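Consumer Behavior, Unit 6
Reading claims about shelf placement and impulse buying
Notes to go with the lecture. Instructor: Marijke Willems

Most of you will have heard that products at eye level sell better, that bright packs pull people in, and that shoppers decide in the aisle and not at home. All three may be partly true. This unit is about how badly they are usually supported, and what you should ask before you repeat them in a paper.

1. Where the numbers come from

A lot of what circulates about in-store decisions comes from trade reports. The reports are paid for by companies that sell displays, shelf software or packaging design. That doesn't make them wrong. It does mean that a report finding no effect would probably stay in a drawer, and you will never get to read it.

Take the Mirkix report on your reading list. It says that moving a snack line up one shelf raised sales. Look for the comparison stores. There aren't any. Sales after the move are set against sales before it, and the move happened in May, when the chain was also running a price cut on the same line. The report mentions the price cut in a footnote — and then never brings it up again. 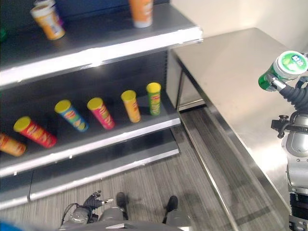
A before-and-after figure with nothing beside it can't separate the shelf from the season, the price or the weather. If you take one habit away from this unit, make it looking for the comparison group before you look at the result.

2. What counts as an impulse purchase?

The Bokon survey stopped 300 shoppers at the exit and asked which items they had planned to buy. Everything else was counted as impulse. Think about what that does to a person who buys the same crackers every week and never writes them down. By this definition she is an impulse buyer of crackers, every week, for years.

There are at least four things mixed together in that one count:

Items bought out of habit, without a list.
Items the shopper forgot she needed until she saw them.
A planned category with the brand left open ("something for the kids' lunch").
Items with no plan of any kind behind them.

Only the last matches what most people mean by impulse. The survey doesn't split them, so its headline figure tells us very little. The exit interview has another problem too. People tidy up their own reasons when a stranger asks. Some will say they planned a purchase because it sounds more sensible, and we don't know how many.

3. Lab shelves and real stores

Researchers often build a mock aisle and hand people play money. The Bautista study did it with 200 students. Students picked from the middle shelf more often, and the authors conclude that height drives choice.
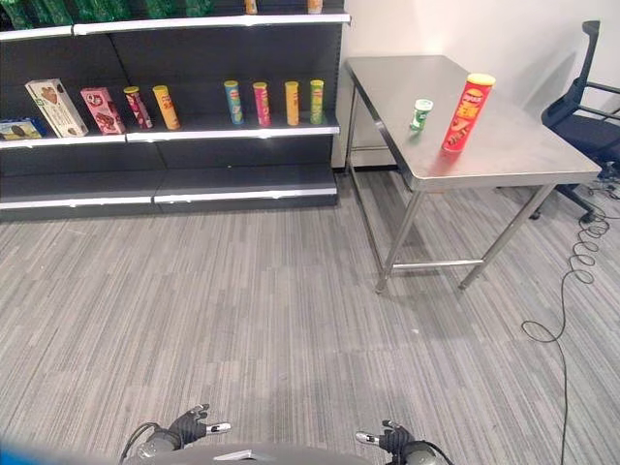 I'd be careful. Nobody in that study was hungry, in a hurry, or spending their own cash. They had also been told to pick something, so walking away with nothing wasn't an option, and in a real store walking past is what most of us do at most shelves. The authors do say this, on the second to last page. The press release left it out.

The Stovasus replication used 500 adults and got a smaller effect in the same direction. I take that more seriously than the original. It also let people keep what they picked, so there was at least something at stake. Still a lab, still one afternoon per person.

4. An objection from last year's group

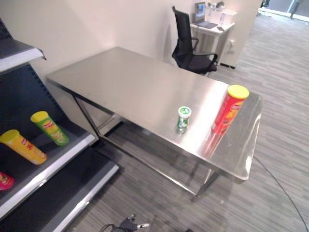 Jolien De Smet argued that I was asking for a standard no store could meet. A manager has to put the goods somewhere, she said, and a weak study beats a guess. She also thought that if several poor studies lean the same way, the lean should count for something.

Her first point is fair as far as it goes. A manager can act on thin evidence and lose little. You are being asked for something else, which is to say how strong the evidence is. On the second point I disagree. Poor studies that share a flaw will share its error, and adding more of them only makes us feel surer.

For next class

Read the Mirkix report and the Stovasus paper in full, footnotes included. Write one page on either. State the claim in your own words, name the comparison being made, and give one other explanation the authors didn't rule out. Please don't write "more research is needed" — say which research, and what result would change your mind.

Papers are due Monday, August 19, 2024, on paper, at the start of class.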